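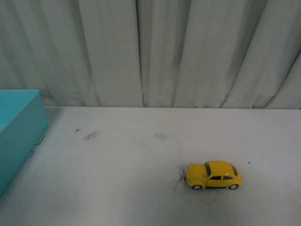
Plindow bench room: surfaces and backdrops

Gallery page 4. The pages in this set record the furniture and fittings of the bench room at Plindow, with notes for anyone ordering replacements or setting up a second room to the same pattern. Captions give the item first, then the remarks.

Curtain and tabletop, general view. Light grey curtain hung in long folds behind a pale grey top. The hem meets the rear edge of the table in a nearly level line. The pleats are uneven, with one narrow, dark crease near the centre and some angled ridges towards the right.

Curtain. Drosorlow plain weave, 400 cm wide before gathering. Wash at 30 degrees and hang damp. Do not tumble dry, as the heading tape shrinks at a different rate from the cloth. Steaming takes out most creases, but the diagonal ones need a second pass from the back.

Tabletop. Matte, off-white to light grey, faintly mottled. The middle of the top is the brightest part, and the tone falls away towards the near edge and the lower left corner. Wipe with a barely damp cloth. Polish and spray wax leave a sheen that is hard to remove from a matte finish.

Box, left side. Bright teal, rectangular, with a smooth top. The top face is lighter than the side. Two small dark metal fittings sit low down, where the box meets the table. Teal is the Pludar colour for items kept on the bench between sessions. Items due back to the store are marked in yellow.

Lighting. The lamps are on a 12-month replacement cycle and are changed as a full set, to keep the colour even across the top. The next change is due in July.

The Boonchu shelving and the floor mats are on gallery page 5.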